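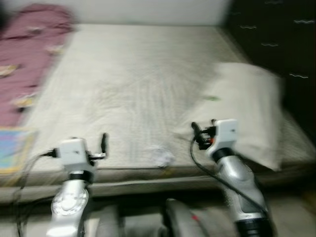

## 床单总往中间起皱，是尺寸问题还是铺法问题？

**Onley51**（楼主）

床靠墙放，床单是浅米色的平单，没有松紧边。现在表面能看出浅浅的皱，枕头在右，毯子叠好放左边。每天拉平，第二天又皱。床垫厚度我没量准，床单是 Clirnex 的，包装早扔了。求稳定一点的铺法。

**Tudur James**

先量厚度，再谈铺法。平单每边下垂量 = 床垫厚度 + 塞入量。塞入量低于 13 厘米，翻身几次就会抽出来。靠墙那侧尤其容易偷懒，手伸不进去，多数人只塞一个边。

**rekville_64**

不同意只看塞入量。面料克重和表面摩擦影响更大。我家换过 4 条床单，尺寸一样，缎纹的最会跑，平纹的基本不动。

**Tudur James**

缎纹会跑我承认，但楼主没说织法。先排除尺寸，成本最低。

**Manju Malhotra**

补一个顺序：床拉离墙一掌宽，先塞靠墙的长边，再塞床尾，最后塞外侧。四角按 45 度折。先铺外侧的话，余量全堆在墙边，看不见，皱会慢慢往中间走。 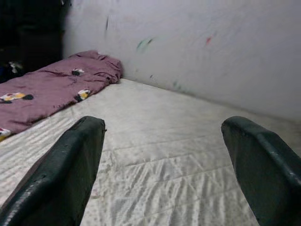

**Heledd Mathias**

床垫本身也要看。绗缝面和平滑面的摩擦不同，薄床单铺上去，底下的起伏还会透出来，容易被当成皱。像这种白色绗缝面，缝线一行行斜着走，中间的布面微微鼓起，手掌压平床单后仍会有浅条纹，拉得再紧也消不掉。判断方法：顺着条纹摸，位置固定的是绗缝，能推走的才是皱。另外，铺之前把那条紫粉色的织物整个拿下床，堆在靠墙一侧会压住床单，边角拉不到位。

**rekville_64**

加一层薄床褥就能盖住绗缝纹，顺便增加摩擦。

**Heledd Mathias**

床褥没有四角绑带的话，它自己也会移位，等于多一层要整理的东西。

**Onley51**（楼主）

收到。先量厚度，再按靠墙侧优先的顺序铺一遍。床褥暂时不买。四角用折的还是用夹子？

**Manju Malhotra**

折。夹子受力集中在一点，薄布容易拉变形。

**Tudur James**

夹子可以用，选夹口宽的，别夹在缝边外面就行。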